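Home Blog Talks Archive Contact
14 comments 38 shares

Speaker notes, "Buying your first grippers without wrecking the budget"
Updated 5/13/25

Open with the spreadsheet. Don't apologize for the spreadsheet, people like it.

Hi everybody, thanks for having me. I run the equipment budget for a small laundry-handling project at Brornden, and last year I had to plan a purchase I knew almost nothing about (hand-held grippers, the kind a person carries around so we can record how clothes get picked up and folded). I made some bad calls and a couple of good ones and I'm going to show you both, with prices where I'm allowed to.

So, line one. We asked for 12 grippers. Erhan Sarıgül looked at my request for maybe a minute and asked who was going to be holding all of them. Well... I had seven people. I'd priced hardware for a team I hadn't hired! We bought seven, and the money left over went into spare pads and storage. Please count your hands before you count your tools.

(pause, let them laugh or not)

Line two, spares. The quote from Parkon was nice and clean, one price per gripper, and I thought great, done. The pads were a separate item. So were the pins, and the shipping on the pins. By the time Naledi Makhubela had added up everything that wasn't in the first quote, we were 1177 dollars over, and that was before anyone had folded a single shirt. Ask for the parts list on day one, with a price next to each part, and ask how long they take to arrive. Ours took 40 days from Kenon. I still have the emails.

Line three is time at the site, and this is the one I'd budget twice as much for now. Homes are slow. You've got bedding, you've got sweaters tangled up in other sweaters, and every piece of clothing wants to be handled its own way. We'd planned the hours using a stack of matching towels on a table, which, yeah. Go to the clicker.

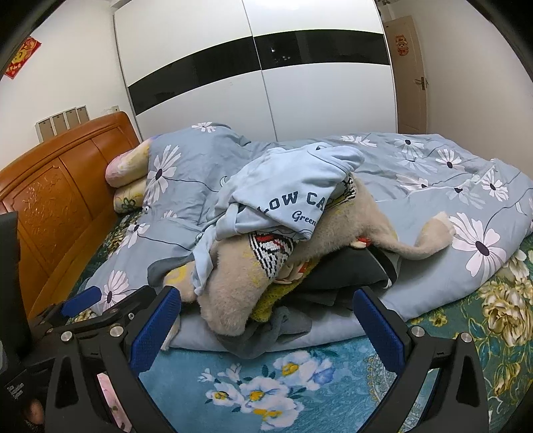 Clothes on the bed, and a white garment spread over blue and green flowers in the next one.

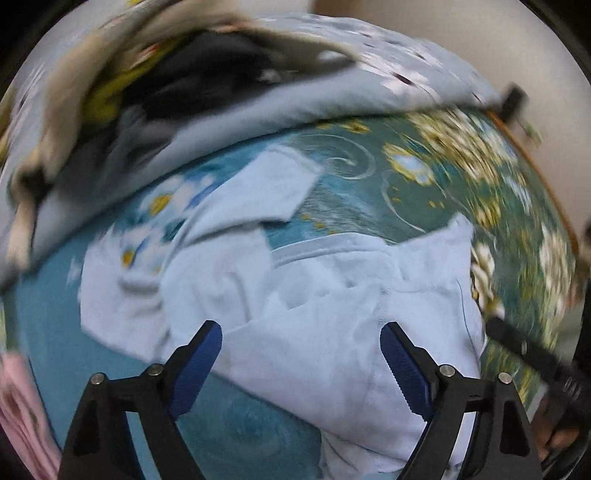

Should you rent before you buy? Rent for one month if the supplier offers it, put the fee in your plan as its own line, and buy only after the people doing the work have used the thing on real laundry.

Okay, line four, storage and data. Wian Oosthuizen handles this for us and he wanted his slide to be just the word "drives" in very large type. I talked him down. We bought drives in one go in October and should've split the order, half then and half once we knew our actual daily volume. Same total, a lot less sweating at the end of the quarter.

If I'm short on time, skip the lease part and go straight to Şimşekoğlu.

Lease part: Palesa Visser ran the numbers for leasing over two years and over three. At two years it was close. At three, buying won easily, but only with the spares counted in on both sides, so check that your comparison does that too.

Şimşekoğlu part: they were the other bidder. Higher price per unit, pads included, training day included. I turned them down on the unit price alone and I'd like that decision back. Put both quotes up side by side here and leave them up while I talk.

Last slide is the template. Tshepo Ntuli cleaned it up so the formulas don't break when you add a row (mine did, constantly). Take it, change the names, yell at me if the tax column is wrong for your state.

Questions, then coffee.

Previous Next Back to talks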